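Vivmont Town Library Catalog Records: README

Version 3, October

Contents

This dataset holds 3668 catalog records from the old card catalog of the Vivmont town library. Each record was typed from one card. The cards cover fiction, local history, cookbooks and a small music section. Periodicals were kept in a separate drawer and are not included.

Files

records.csv has one row per card. branches.csv lists the two branches, Vivmont and Rarnalville. subjects.csv maps the old subject headings to the ones used now.

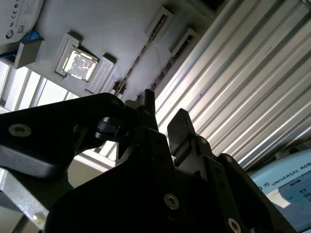 Why do some rows have no year?
The year field is blank where the card had none or where the ink was too faded to read. 603 rows are affected. No year was guessed from the edition or the publisher.

Fields in records.csv

card_id: number stamped on the back of the card
author: last name first, as typed on the card
title: full title, spelling kept
year: four digits or blank
branch: V or R
shelf: old shelf mark
note: anything handwritten on the card

Accents were dropped by the first typist and put back in version 2. If you search for Beneš, try Benes as well, as a few rows in the note field were missed. 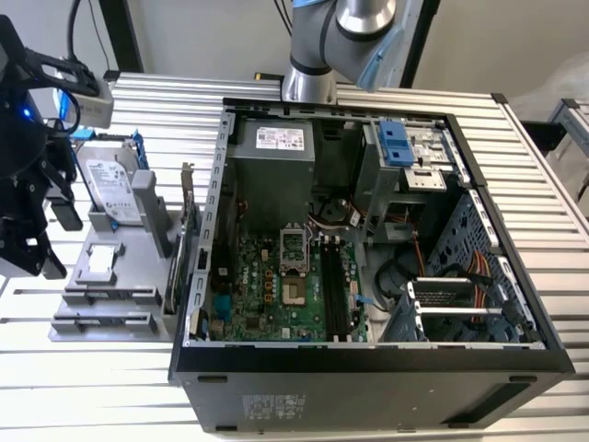
Desktop tower with its side off, hard drive standing alongside.

Known problems

Shelf marks from Rarnalville changed partway through the catalog. Marks below 3000 follow the old plan and the rest follow the new one. There are 20 duplicate card numbers, all in the cookbook section. We left them in and added the letter b to the second of each pair.

The Mirberg gift books have cards in a different layout, with the title on the first line and the author on the second.
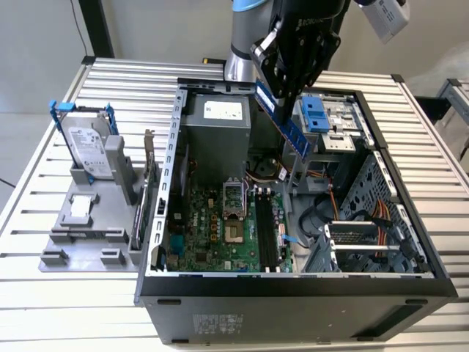 A few of those were typed with the two fields swapped. Most have been fixed, but check any row where the author looks like a sentence. The note field can also contain commas, so open the file with quoting turned on.

Contact

Corrections go to Helju Rebane at the Vivmont desk. Please give the card_id and the field.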